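2026-03-24

Up early and read the transfer pages before coffee. Farov have bid again for Bednárik, 3,000 a week more than he gets now, and Pristeck still say he isn't for sale.

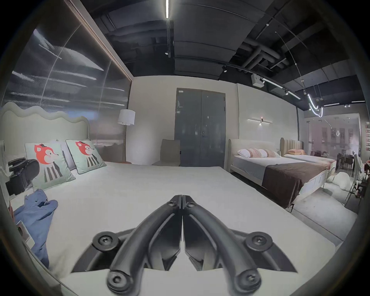
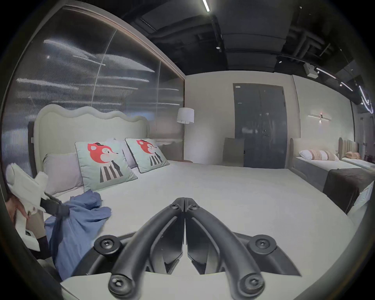 I don't believe them. He has played 8 games since the winter break and been taken off in five. Hrubý picked the younger lad again last night — good in the air, slow on the turn. We lost 2-1 and there were maybe 200 of us left in the away end at the whistle.

Svetozár waved on his way to the bus but didn't stop. If he goes it will be in July, when the window opens. I'd take the money and buy a left back.

Bus home was late. Paid for the Jelleo ticket tonight.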